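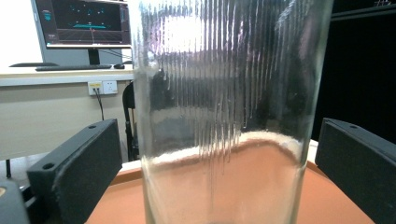
Strings, frames and second-hand stock: an interview with the stringer at Ghasemi Rackets

Aug 16, 2023

Ghasemi Rackets has a single counter, a Mirko stringing machine by the window and a wall of badminton and squash rackets, most of them used. The stringer has worked there since the shop moved to Traltireo. We talked between jobs, and a racket stayed clamped in the machine the whole time.

He keeps a log of every racket he strings. It is a plain ruled book, now in its second volume, and the last entry when I visited was number 2844. Each line has the frame, the string, the tension and the initials of the customer. "I don't look at it much for the past," he said. "I look at it when somebody comes back and says they want the same as last time. They never know what last time was."

Most of the work is badminton. Squash players come in less often and tend to leave it until the string has gone. Badminton players break strings too, he said, but the better ones ask for a restring before that, when the bed has lost its feel. I asked how a person is supposed to tell. "You hit a clear you've hit a thousand times and it lands short. Or you push the strings sideways with your thumb and they stay where you pushed them."

Which string, and how tight

The shop carries a small range. The one he uses most is Skisska, which comes on a reel and suits club players because it lasts reasonably well. He has thinner strings for people who ask, and he tells them it will break sooner. "They say they know. Then they're back in three weeks, a bit cross."

On tension he was firm. Club players ask for too much of it, he said, usually after reading what somebody at the top of the game uses. A tight bed has a small sweet spot, and a player who does not find the middle every time loses power and gets a sore elbow. His usual advice to an adult who plays once or twice a week is to start low and go up a pound at a time.

"I had a lad ask for a number that was over what's printed on his frame. I showed him the print. He said his friend had it done at that. I said his friend should get it done again at the same place, then." The lad had it strung at the top of the printed range and has since come down from there by 2 pounds.

Buying used

The second-hand side began with rackets that were never collected. Now people bring them in to sell, or to put towards something else. He turns down a good many. What he checks first is the frame at the top of the head, where rackets meet in doubles. Chipped paint does not bother him. A line in the paint that he can feel with a fingernail does, and he will not string a frame like that at all.

"Pull a full set of strings through a cracked frame and it folds up on the machine. Then I've got a customer whose racket went in whole and came out in two bits, and they don't want to hear it was already gone."

After the frame he looks at the grommets, the small plastic sleeves the string runs through. Worn ones are cheap to replace and he does it before anything goes on the wall. He then taps the handle to see whether the cap is loose, and twists the shaft a little. Badminton rackets that rattle usually have a crumb of dried glue inside, and he sells those at a lower price with a note on the label.

The dearest used racket on the wall that afternoon was priced at £89, strung. A good many others were under half of that. He strings every used racket afresh before it goes out, even when the old strings look fine. "I don't know how long they've been in. The seller says last month. It might be last month."

I asked whether he would buy a used racket online himself. He said he would, with a few conditions. He wants a clear view of the top of the head from both sides, the weight code and grip size written out, and some word on whether it has ever been restrung at a higher tension than the maker allows. Sellers rarely answer that last one. He also said the word "tuned" in a listing means nothing to him.

Grips and the things people forget

Grips are the easiest job and the one most often skipped. He sees rackets with four overgrips wound on top of one another, the bottom one black and hard. He takes the lot off and starts again from the wood. Players then complain that the handle is too thin, and he asks them to give it two sessions before adding anything.

He would like people to stop leaving rackets in the car. Heat slackens the string and does the grip no good either. Winter is less of a worry for the frame, though he would not go straight from a freezing boot to a hard smash on court.
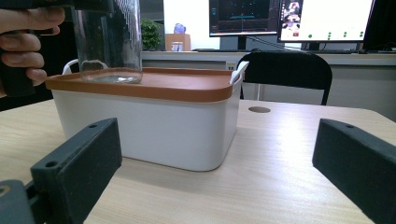 One regular waiting for a squash racket did not agree about restringing often. She said she had played a whole league season on one set and had lost no more matches than usual, and that the price of a restring was better spent on shoes. The stringer did not argue much. Squash string is thicker, he said, and some people like it dead. He did point out that her last job was in the book from the September before, and she said that sounded right.

The waiting list

Late summer is quiet until the leagues start up, and then everything arrives in the same fortnight. Last year he had 70 rackets in the shop at one point, stacked in bins by collection date. He works in order and does not take money to move anyone up. Juniors with a tournament that weekend are the exception, and he does those in the evening.

A badminton racket takes him a little over half an hour if the grommets are sound. He could go faster and chooses not to. He has seen crossed strings woven wrong on jobs from elsewhere, where two neighbouring crosses run over and under the same mains, and he says it always happens near the end, when the person stringing wants to go home.

I asked what he uses himself. He plays doubles on a racket from the used wall that had been there long enough for the label to fade. It has a scratch down one side and is strung with Skisska at a tension he would not tell me. "People would just ask for the same," he said, and went back to the clamp.

Ghasemi Rackets takes restrings over the counter during shop hours. Used rackets can be brought in for a price without an appointment, but he asks that you leave the old strings in until he has seen the frame.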